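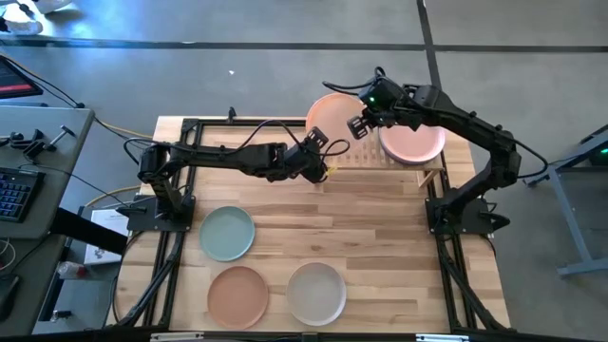

本页最后修改:十一月(第 7 节增加,其他部分只改正文字)

# Atik 双臂桌面工作站:使用规则与验收要求

Atik 是 Ostemness 的桌面式双臂工作站,由一张浅色木台面、一个黑色铝型材框架和左右各一条机械臂组成。它主要用来做家庭物品的操作:摆放盘子、把盘子放进碗碟架、整理小件物品。订购编号为 783,订购的时候请同时写明台面和夹爪的型式。

本页不是安装手册。安装手册随设备一起交付,里面有接线、固定螺钉的力矩和软件版本。这一页说明的是我们对使用者的要求,也就是设备到了您的房间以后应该怎样布置、怎样检查、怎样记录。如果本页与您所在地区的法规不一致,请以法规为准,并且写信告诉我们是哪一条。

## 1. 适用范围

规则适用于在台面上操作餐具、玩具食品和同类轻物品的工作。刀、热的容器、装有液体的容器不在范围之内,不管夹爪能不能夹住它们。

由人直接引导的示教和由程序执行的运动,都按照同样的规则处理。有一些用户认为示教的时候手在旁边,所以可以少检查一些步骤。我们不同意这个看法。示教时人离关节更近,检查应该更完整。

## 2. 安装位置

两条手臂的底座分别固定在台面的左侧和右侧。底座必须用螺栓固定,不允许用夹具临时代替,试用期间也不允许。

框架的四周要留出可以走人的地方。键盘和显示器应该放在旁边另外的一张工作台上,不要放在木台面上。操作者坐着或者站着的时候,都应该能看到两条手臂的全部工作区域,并且不需要把手伸进框架就可以碰到停止按钮。

地面上的电缆请沿着固定的路线走,经过走道的一段要加盖板。从肩部到腕部的电缆需要留出弧度,弧度太小会在腕部转动时拉紧,弧度太大则容易挂到碗碟架的竖条。每次更换夹爪以后,这个弧度都要重新调整一次。

## 3. 夹爪和指尖

标准夹爪有两个手指,由 Danko 供应。手指属于消耗件,我们不承认“看起来还可以用”这样的判断,请按照下面的方法检查:

- 用干布擦净手指的内侧面,看有没有裂纹。表面的擦痕可以接受,裂纹不可以。
- 让两个手指慢慢合拢,内侧面应该同时接触。如果只有尖端接触,说明手指已经弯曲。
- 轻轻推动每一个手指的根部,不应该感觉到松动。
- 张开和合拢各重复 5 次,听声音有没有变化。

一对手指中只有一个损坏的时候,也要两个一起更换。新旧手指混用,会使盘子在夹住的一瞬间向旧的一边转动,操作者常常以为是程序的问题,要花很长时间才找到原因。
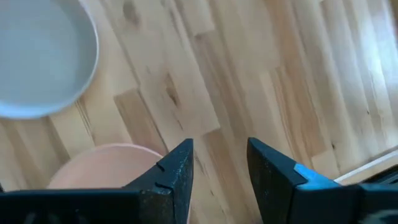

更换下来的手指请写上日期,在袋子里保存到下一次维护。如果同一位置总是提前损坏,维护人员需要比较它们的磨损部位,这个比较只有旧件在手上才能做。

夹紧力的上限由软件限制。修改这个上限需要管理密码,修改的人要在记录本里写下自己的姓名、原来的数值和新的数值。请不要为了某一个比较滑的盘子而提高全部任务的夹紧力,应该给这个盘子单独建立一个物品条目。

## 4. 物品的选择

Fevmont 物品套装是我们验收时使用的套装。您也可以用自己的物品,条件如下:

1. 物品掉到台面上不会产生尖锐的碎片。
2. 边缘的高度足够让指尖从侧面进入,或者物品可以在架子上立起来。
3. 颜色与台面有明显的区别。颜色很浅的盘子在强光下面不容易辨认边缘,可以使用,但是要在记录里写明当时的照明情况。
4. 物品表面没有油。

碗和盘子叠放是另外一种任务,不要在同一个记录里与单个摆放混在一起。

带有图案的物品可以使用。如果图案只在一面,请规定开始的时候哪一面朝上,不然以后没有办法比较两次运行的结果。

## 5. 开始之前

每次开机之后,以及每次有人进入框架内工作之后,操作者要完成这几项:

- 按下停止按钮,确认两条手臂都停止,再解除。
- 以低速让每条手臂走到预备位置。
- 看一遍电缆,特别是腕部的一段。
- 把不属于本次任务的东西从台面上拿走,螺丝刀和笔最容易被忘记。
- 大声说出“开始”,等房间里的其他人回答以后再启动。

最后一项有时候被认为没有必要,尤其是大家都戴着耳机工作的房间。如果是这样的房间,可以用指示灯代替声音,但是必须是所有座位都可以看到的灯。

一条手臂正在夹着物品的时候,另一条手臂不得进入它的正下方。软件可以检查手臂和手臂之间的距离,但是它不知道物品的长度,所以这条规则由任务的编写者负责。比较长的物品,应该在物品条目里填写两端到夹持点的距离。

物品夹起后,悬空等待的时间要尽量短。程序如果需要等待另一条手臂,应该先把物品放下,然后再等。暂停的时候也一样:请选择“放下并暂停”,不要选择“保持并暂停”,除非是为了测量。
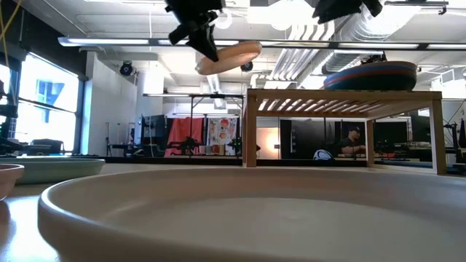 Gerd Wendt 对这一条有不同的意见。他来信说,先放下再等待,会让每个任务多出一次放置和一次抓取,而抓取正是最容易失败的动作;在他那里,保持几秒钟比重新抓取更可靠。他建议把规则改成:允许悬空等待,但是下面不可以有别的物品,另一条手臂也必须已经停止。

我们考虑了这个建议,接受了一半。现在的规则是这样:如果物品条目里已经填写了完整的尺寸,并且夹持点正下方的台面没有别的物品,允许悬空等待最多 5 秒。超过这个时间,程序必须放下物品。另一条手臂是否停止,由任务的编写者决定,但是要写在任务说明里。没有填写尺寸的物品,仍然按照原来的规则。

## 6. 记录

每一次运行都要有一条记录。记录的内容不需要很多,可是每一项都要当场写,不要在一天结束的时候凭记忆补写。

| 项目 | 写法 |
|---|---|
| 任务名称 | 与软件里的名称完全相同 |
| 操作者 | 全名 |
| 物品 | 套装名称或者自己的编号 |
| 照明 | 日光、灯光,或者两者都有 |
| 结果 | 完成、部分完成、停止 |
| 停止的原因 | 用一句话,不用代码 |

“部分完成”是指物品到达了目标区域,但是姿态不对,例如盘子在架子里是斜的,没有立在自己的竖条之间。请不要把它写成“完成”,也不要写成“停止”。

由人按下的停止和由软件触发的停止要分开写。操作者因为感觉不放心而按下停止,永远是正确的使用,任何主管不应该因此批评操作者。我们在培训的时候会要求每位学员至少按 2 次停止按钮,一次在空载时,一次在夹着物品时,让他们知道手臂会怎样反应。

## 7. 台面上有架子或者小桌的时候

这一节是应几位用户的要求写的。架子和小桌改变了台面的高度,原来在平面上安全的路线,现在可能会碰到桌腿。

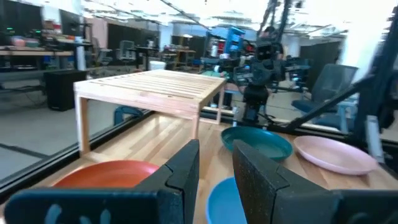
规划路线时,请把有腿的物体当作一个实心的盒子,从台面一直到它的最高处,四边再加上手指张开后的宽度。只输入顶面的高度是不够的,因为手指可能从侧面进到两条腿之间,出来的时候就挂住横杆。像这里的木条小桌,近处左边的一条腿一直伸向那只橙红色的盘子,去拿这只盘子的手臂就应该从远离桌腿的一侧接近,先抬高,再横向移动。顶面是平行的细木条,中间有窄缝,所以放小件物品时指尖不要向下压,松开以后先垂直上升,再离开。

如果任务需要把东西放到小桌下面,请联系我们。这种任务目前不在标准验收之内,需要单独评估。

小桌每次要放回同一个位置。可以在台面上贴两个小的角标,不要用钉子或者胶水固定,碰撞的时候它应该能够移动。移动以后必须停止运行,重新放好,并且在“停止的原因”里写“小桌移动”。

## 8. 验收

验收由 Ostemness 的人员和用户一起进行,使用第 4 节的物品,按照第 5 节的顺序。用户的操作者自己操作,我们的人员只看和记录。验收时不修改夹紧力,不修改速度。

没有通过的项目可以在当天重做。如果需要更换零件,请重新做全部的项目,不只是没有通过的那一个。

## 可以订购的配件

- 备用手指,成对供应(Danko)
- Fevmont 物品套装
- 腕部电缆固定件,左臂和右臂不同,请注明
- 走道电缆盖板
- 中文记录本,横线或表格

询价时请写编号 783 和框架上的序列号。中文问题我们也用中文回答,只是有时候会慢一点。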